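Skostville Parents Board > House & Storage > Toy bins

Topic: deep gray bin vs. shallow trays, play food everywhere

ulla_bjorklund
Posted November 20, 2021

ok need opinions fast, company tomorrow. Play food and the animals are all over. Dinosaurs in the pretend carrots, blocks in the dinosaurs. Right now everything goes in one deep gray bin between the light wood tables. Kids dump it, play, half goes back in. Do I keep the one bin or split it up?? Have 200 to spend, would rather spend none of it

nima.a
Keep the bin. One bin = kids actually clean up. We did sorted trays for a month and I was the only one sorting.

HoomanF
Disagree with nima. Deep bins eat small stuff. Little green pieces go to the bottom and you find them in October. Trays, shallow ones, one layer, they can see what they've got.

nima.a
they can see it and then they throw it on the floor lol

HoomanF
mine don't

nima.a
sure

ulla_bjorklund
Not helping guys. Emptied most of it out just now to see what's worth keeping. Down to a handful of things in there, the pink-red carrot thing (or is it a sweet potato, my daughter says carrot), green cylinder, the yellow and orange dino, some little green and white bits.

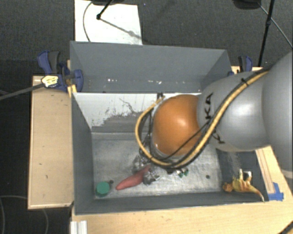 The rest is in a laundry bag in the hall. Thinking I leave the bin nearly empty for a week and see if they even ask for the bag. My sister does that. Says they play longer with less.

gbrito
Your sister is right. We have four kids and rotate - one bag out, the others in the closet. Swap on Sunday night. No labels no trays.

Manouchehr T
Carrot I think. Ours came in a set with a fatter end on the sweet potato.

Would not mix food and animals tho. Once the dino is in with the vegtables you never get them apart again. Two bins, same size, done. Got mine at Flikport, they stack.

HoomanF
Flikport bins crack at the corners. Had two go. Kakadport ones are heavier, cost more, still fine after two winters in the garage

Manouchehr T
never had one crack. Are you standing on them

HoomanF
kids are

ulla_bjorklund
Not buying anything before tomorrow so the brand war can wait. Does anyone wash this stuff before it goes in the bag? Some of it is sticky.

gbrito
Warm water, dish soap, towel overnight. Anything with a hole in it, squeeze it out first or it gets gross inside. Don't bag it damp

nima.a
dishwasher top rack, been doing it for years

Manouchehr T
Please don't, melted a whole banana that way

nima.a
cheap banana

ulla_bjorklund
Sink it is. Going with the rotate thing, dino stays in w/ the carrot, sorry Manouchehr. Will post back after next weekend. If anyone has a spare lid for a deep bin message me, ours is long gone

HoomanF
Have a lid, no idea if it fits. Measure the rim and send me the numbers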